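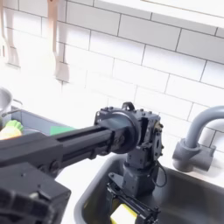

How Does the Smell of Dinner Find Your Nose?

by Boglárka Szabó

You're upstairs reading. The door is nearly shut. Then, all of a sudden, you know somebody is frying onions! You didn't see them and you didn't hear them, but your nose is absolutely sure. So how did it find out?

We asked our readers for their best science questions in June and got 127 of them, and smells came up again and again. I was so pleased, because smells are one of my favorite things to write about.

Tiny bits of onion

Everything around you is made of molecules, which are much too small to see, even with an ordinary school microscope. In solid food most of the molecules hang on tightly to their neighbors. But some kinds let go easily and float off into the air. Scientists call these molecules volatile (say it VOL-uh-tul).

When you smell an onion, molecules that came out of that onion have gone right up your nose. The same goes for toast and roses and (sorry!) old socks. Things like clean glass or a steel spoon have almost no smell, and that's because hardly anything leaves them and gets into the air.

Why hot food smells stronger

Molecules are always jiggling. Warm them up and they jiggle harder, so more of them shake loose and fly away. Cold soup from the fridge hardly smells at all. Put the same soup on the stove and soon the whole hallway knows what's for lunch.

Heat does something else, too. It makes brand-new smells! Raw bread dough smells a bit sour and floury. As it bakes, the outside gets hot enough for sugars and proteins to react with each other, and they turn into hundreds of new substances, lots of them brown and delicious-smelling. Cooks and chemists call it the Maillard reaction (my-YAR). You can thank it for toast, roast potatoes and the crispy edges of pancakes.

The trip through the house

Once a smell molecule is in the air it gets bumped around by air molecules, billions of times every second. It zigs and zags and slowly wanders away from where it started. Spreading out like that is called diffusion.

Diffusion on its own is very slow across a whole room. If the air were perfectly still, you could wait hours for those onions. But the air in a house is never perfectly still. Warm air over the stove rises and cooler air slides in underneath. People walk past. Doors open and shut, and every one of those little breezes carries smells along with it - up the stairs, under your door and over to your book.

Many kitchens have a range hood above the stove for just this reason. It has a fan inside that pulls in the warm, rising air. Some hoods blow that air outdoors through a pipe. Others push it through a filter, often one with charcoal in it, and send it back into the room. Charcoal is full of tiny holes and smell molecules get stuck on all that surface.
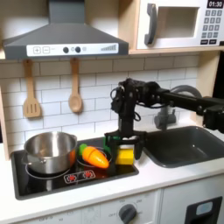
A toy kitchen with a range hood and a microwave. The microwave's display says 01:30.

Inside your nose

High up at the back of your nose, on each side, is a small patch of damp skin. It's packed with millions of smell cells. Each cell has receptors, and you can imagine a receptor as a little dock where only certain molecules can park. When the right one lands, the cell fires off a signal to your brain.

You have hundreds of different kinds of receptors. A smell like coffee sets off many kinds at once, and your brain learns the pattern, a bit like hearing a chord on a piano and knowing the song. Dogs have more kinds than we do and far more smell cells, so a walk around the block must be incredibly interesting for them!

Why do smells disappear?

Andor Somogyi, age nine, sent us this one: "When I come home it smells like my grandma's stew, but after a while it stops. Where does it go?"

Great question, Andor! Most of the smell is still there. Your smell cells and your brain get used to it and stop making a fuss, so that you're ready to notice anything new. Go outside for a few minutes, come back in, and the stew will be back too.

Try it: the orange race

You need an orange, a plate, a clock with a second hand and some friends or family.

Ask everybody to stand in a line across a room, each person a big step farther from the table than the last. Close the windows. Everyone shuts their eyes except the timekeeper. Peel the orange over the plate and start timing. Each person raises a hand when they first smell it, and the timekeeper writes down the seconds.

Now air out the room and do it again with a fresh orange, but this time have someone gently wave a big piece of cardboard behind the plate, toward the line. Were the times different? Did anybody smell it before the person standing in front of them?

Words to know

Molecule: a very tiny piece of a substance, made of atoms joined together.
Volatile: able to get into the air easily.
Diffusion: the spreading out of molecules as they bump around.
Receptor: the part of a cell that certain molecules fit onto.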